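Questions about the Pendeck share offer, answered as plainly as the lawyers let us. If you hold shares in Pendeck, you should have received a thick white envelope from Kodcombe. If you have read all of it, you may skip this page and possibly take a nap.

## The basics

**What is going on?**

Kodcombe, which owns rental-laundry and textile businesses in several countries, wants to buy the part of Pendeck it does not already own. Pendeck's board has looked at the offer, hired someone expensive to look at it again, and recommends that shareholders accept.

**Who is Kodcombe, in one sentence?**

A holding company that buys dull, steady businesses and keeps them dull and steady.

**How much am I being offered?**

$11 in cash for each Pendeck share. There is also an option to take Kodcombe stock instead, at a ratio of 2 Kodcombe shares for every 11 Pendeck shares. You can't mix the two. We asked.

**Is $11 a good price?**

We aren't allowed to say, and you should be a little wary of anyone who is eager to. The board's view and the adviser's fairness opinion are both in the offer document. The fairness opinion is written in the traditional style, meaning it takes nine pages to say "fair."

**Is this a merger or a takeover?**

Legally it's a tender offer followed by a merger. The press release calls it a "combination." Pick whichever word lets you sleep.

## Your shares

**What do I have to do?**

If your shares are held through a broker, the broker will contact you and you reply through them. If you hold paper certificates, fill in the yellow form, sign it exactly as your name appears on the certificate, and mail both to the address on the back. "Exactly" includes the middle initial you stopped using in college.

**I can't find my certificate.**

Call the registrar and ask for a lost certificate affidavit. There is a fee, and a form, and then a second form confirming the first form. Allow three weeks.

**What if I do nothing?**

If Kodcombe reaches 90 percent, it can buy out everyone who is left at the same cash price. You would still get paid, only later, and without the stock option. If it doesn't reach 90 percent, the offer may be extended or dropped, and you would go on owning what you own now.

**I own very few shares. Is it worth the trouble?**

There are 2,077 registered holders, and plenty of them hold fewer than 200 shares. Holders of fewer than 200 pay no handling charge if they use the yellow form. Brokers set their own fees, and some of them have set those with real imagination.

**Can I change my mind after accepting?**

Yes, up to 5 p.m. Eastern on the closing date printed in your document. After that, your mind is made up for you. Withdrawals have to be in writing. Phoning us to say you have a bad feeling does not count as a withdrawal, although we will listen politely.

**Will there be a September dividend?**

No. The regular September dividend is suspended while the offer is open. If the offer lapses, the board will look at it again.

**Do I owe tax?**

Probably, if you take cash and paid less than $11. The stock option is treated differently and may let you put off the bill. Please ask a tax adviser. We make this suggestion on every page of the offer document and we mean it each time.

## The businesses

**What does Pendeck own, anyway?**

Two things. The larger is the linen and workwear rental arm, which supplies hotels, clinics and restaurants under contract. The smaller is Skuninness, which handles returned clothing for online stores: checking it, folding it and sending it back out for sale. Skuninness brings in less money and takes up most of the conversation at annual meetings. 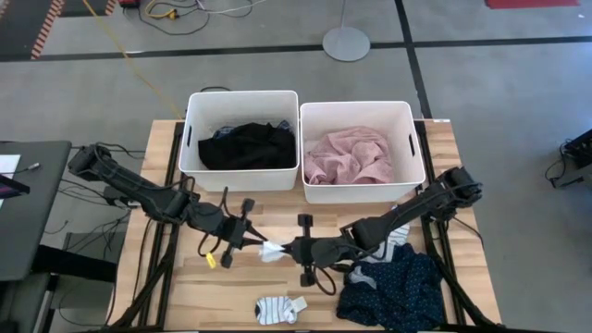

*Two robot arms over a butcher-block table, with a bin of fabric behind on each side.*

**Is Skuninness part of the deal?**

Yes. Kodcombe has said it will keep Skuninness for at least two years after closing. The commitment is in section 7 of the offer document, along with the list of circumstances in which it no longer applies, a list that runs slightly longer than the commitment.

**What about Peixoto?**

Peixoto was the other bidder. It made a non-binding proposal in the spring, spent a month going through the books, and withdrew. It gave no reason. Under the standstill agreement it can't return with a new bid unless the Kodcombe offer fails or the board invites it back.

**So could there be a higher bid?**

There could. There could also be no bid at all. Pendeck has agreed not to go looking for other buyers, but the board may consider a serious offer if one arrives uninvited. Accepting that offer would mean paying Kodcombe a break fee, and the amount is in section 9.

**Will there be layoffs?**

Kodcombe expects to close Pendeck's head office and combine the finance teams. It says it has no plans to close any laundries. "No plans" is a phrase with a long history, and we report it here as given.

**Will the Pendeck name survive?**

On the trucks, yes. Repainting is costly. On the stock exchange, no. The shares will be delisted once the merger is complete.

## Everything else

**When will I get my money?**

Within ten business days of closing, if your paperwork is in order. Checks go to the address on the register, so if you have moved, tell the registrar first.

**Someone called and offered me $14 a share. Should I take it?**

Hang up. Neither Kodcombe nor Pendeck is phoning shareholders to buy shares, and neither will ever ask for an "advance release fee."

**Can I still get the shareholder discount on towels?**

Until closing, yes. This was the most common question at the last meeting, ahead of price. Orders placed by closing day will be filled at the discounted rate, with the usual limit per household.

**Where can I get another copy of the offer document?**

From the registrar, by mail or from the investor page. The mailed one comes with a second yellow form. Use only one of them.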